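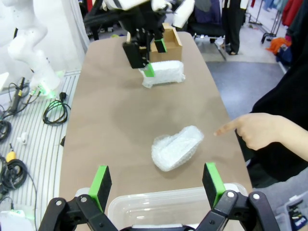
What does a small packing firm get when it rents a two-arm robot kit?

It gets two arms, a two-finger gripper on each, a camera at the wrist, a control box, a licence for the teaching software and a set number of support hours. It doesn't get a table, a guard, a risk assessment or anyone to run the thing day to day.

Week 9 handout: Judging a robot kit before you sign for it
Module: Automation for Small Workplaces, Vasthorpe
Notes by Janaína Lopes. Lab sheet by Marianna Śliwiński.
Lecture given Tuesday, December 3, 2024

Read this with the Cokitmont data sheet, which is in the module folder. Bring both to the lab. Students who missed the week 8 session on payload and reach should go over those notes first, as I won't repeat the sums.

1. The product

Cokitmont is a rental kit aimed at firms that pack mixed goods by hand. It is let by the month, with a minimum term of 12 months. The supplier installs it on a table you provide, trains two members of staff, and leaves. After that you teach the robot new jobs yourself by moving the arms through the task while the software, called Strand, records what the arms and cameras pick up. Strand then builds a routine from those recordings.

The sales sheet says "no programming needed". For simple jobs this is fair. You don't write code. You do have to name each recording, throw out the bad ones, choose a start position, set force limits and decide what the robot should do when it can't find the item. A person who is good with spreadsheets will manage. A person who dislikes computers won't enjoy it.

The rental price comes in two parts: a flat monthly charge, and a charge for each new routine trained beyond the first batch. Students tend to look at the first and forget the second. If a firm changes its product range every season, the second part can become the larger one.

2. Why soft packages are the test job

We use bubble-wrapped goods for the review because they cause more trouble than almost anything else a small packing firm handles.

Bubble wrap has no fixed shape. Two parcels holding the same item will not lie the same way on the table. The surface is clear or whitish and shiny, so overhead lights leave bright spots that move as the camera moves. The edge of the wrap is not the edge of the item inside. A gripper that closes on a loose fold may lift the fold and leave the item where it was, or lift both and then let the item slide out of the open end.

Clear plastic containers give a related problem. The camera may find the rim and miss the walls, or take the table seen through the base for the table itself. If the drop point is set too low the item is pushed into the bottom of the container. If it is too high the item falls. With wrapped goods a short fall does no harm, but the same routine is often copied later for goods that aren't wrapped.

Cardboard boxes are easier to see and harder to enter. Flaps that stand up get in the way of the gripper body as well as the fingers, and they move when touched. Measure the opening with the flaps as they will be in use.

3. The grippers

The grippers have two opposing fingers made of black links, with green rubber pads on the inside faces. The pads are a wear part. The supplier sells its own, and there is a softer third-party pad from Flolex that fits the same mount.

Things to check on any two-finger gripper:

Opening width. Take the widest item you pack, with its wrap on, and add clearance on both sides. Wrapped items are always wider than people expect.

Closing force. Ask whether it can be set for each routine or only once for the whole machine. On this kit it can be set for each routine, but the setting is on the second page of the menu and is easy to miss.

Pad condition. Look for shine, cuts and lifting corners. Dust from cardboard fills the surface of the rubber and reduces grip. Wipe with a damp cloth and let the pad dry before use. Don't use solvent.

What the camera sees. A camera at the wrist looks past the fingers, so part of its view is always taken up by the gripper. When the fingers close on a large item, the item hides the place you are about to put it. The second arm's camera can help if it has been given a useful resting position. Many users park the idle arm out of the way and lose that view.

4. Two arms or one

The supplier's main selling point is that there are two arms. Ask what the second one is for.

There are three common ways to use it. The arms can work on separate jobs at either end of the table, which raises output but needs a clear rule about the space in the middle. They can hand items to each other, which extends reach and is slow. Or one can hold a box or bag steady while the other fills it. This last use is the strongest argument for paying for two, as a single arm can't do it without a fixture.

If the job you have in mind is moving parcels from the table into an open box, and the box is heavy enough to stay put, one arm may do. The one-arm version of the kit has the same software and the same support terms. Get both quotes.

5. Results from the March trial

The trial was run in our own lab on a loan kit. The job was to pick a wrapped item from the table and place it in a container. Items varied in size and in how tightly they were wrapped. No item was heavier than the kit's rated load.

Attempts logged: 438
Attempts for which no usable record was kept: 29
Demonstrations recorded before the first trained routine: 100

I am leaving the success rate out of the handout on purpose. The log is in the module folder and working out the rate is part of your coursework. Before you start, decide how you will treat the attempts with no usable record, and write your decision down. Counting them as failures gives one figure. Leaving them out gives another. Both can be defended, but you can't switch between them halfway through your report.

Faults noted during the trial, in no particular order:

The gripper closed on loose wrap and lifted nothing. This was the most common fault, and it happened mostly with the open end of the wrap turned towards the arm.

The item was placed across the rim of the container. Strand marked these as complete. It judges by arm position, so it had no way to tell.

The arm stopped for a force limit when nothing was wrong. Raising the limit cured it but then the next fault went unnoticed for longer. Change this setting in small steps.

A cable caught during a wide swing of the base. We rerouted the cable and clipped it along the underside of the table. The installation guide has one short paragraph on cables and it should have a page.

6. Support and contract terms

Read clauses 4 and 7 of the sample contract before the lab. Clause 4 says that recordings made on your premises may be used by the supplier to improve its software. A firm that packs goods for other firms should ask its customers before agreeing to that. There is an opt-out, but it has to be requested in writing before installation.

Clause 7 covers wear parts. Pads are included for the first month only. Fitting Flolex pads doesn't end the rental agreement, though the supplier may decline a gripper repair if other pads were fitted at the time.

Phone support is in office hours. Firms with an evening shift should think about what happens at seven o'clock when the arm stops and the two trained staff have gone home.

7. Lab sheet

Work in pairs. One runs the arm and one keeps the log, then swap.

Check the emergency stop before anything else and initial the sheet.
Keep hands off the table while the arms are live in automatic mode. Pointing out or moving an item is done with the arms paused.
Place one wrapped item in the marked zone. Record which way the open end faces.
Run the stored routine. Write down what you saw, in words, before you look at what Strand reported.
Repeat with the item turned.
Repeat with a looser wrap.
Compare your notes with the software's report and mark each place where they differ.

Put the pads in the drawer when you finish. Coil the cables and leave the table clear for the next pair.

8. Coursework

Write a recommendation to the owner of a small packing firm: rent the two-arm kit, rent the one-arm kit, or carry on by hand. Choose the firm's goods yourself and describe them at the start. The owner hasn't attended this module and doesn't want to. Use the trial log, the data sheet and the sample contract. Put the sums in an appendix.

Marianna will take questions on the log format after the lab. Questions about the contract should come to me.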